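Ticket: hand tool session rejected, chopstick refill task
Site: Rillow lunch room
Status: open, waiting on Silari support

Hi again, it's me from the lunch room side. Session 31 got bounced this afternoon with "object lost, both hands" and I'd love to know what I'm doing wrong! I used to refill the cups by hand before the noon rush, 20 minutes tops, and now half my shift goes to teaching the job with the grippers so the Zanham arm can take it over. I don't mind (my wrists do, a little), but I get scored on accepted sessions now, so a bounced one stings.

Things I've tried so far: restarted the left tool, wiped the pads on both, re-ran the calibration in the Berhe app. Session 30 went through fine with the same settings. Same cloth too, the daisy one.
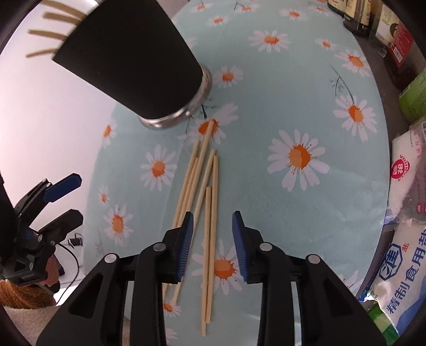
Session 31, black cup tilted, loose chopsticks on the cloth.

My guess is the pale sticks on the pale aqua, plus they're lying so close together. Could the software be reading them as one thing? If so I can swap the cloth for something darker, just say the word.

Also, a question for whoever sets the targets: do rejected sessions count toward the 300 we owe by the end of February? The girls on the early shift heard yes, I heard no, and it makes a big difference to how many of us stay on past lunch.

Update, 4:15 pm: unplugged everything, waited, tried again. Same error. Leaving the tools switched off until I hear back from you.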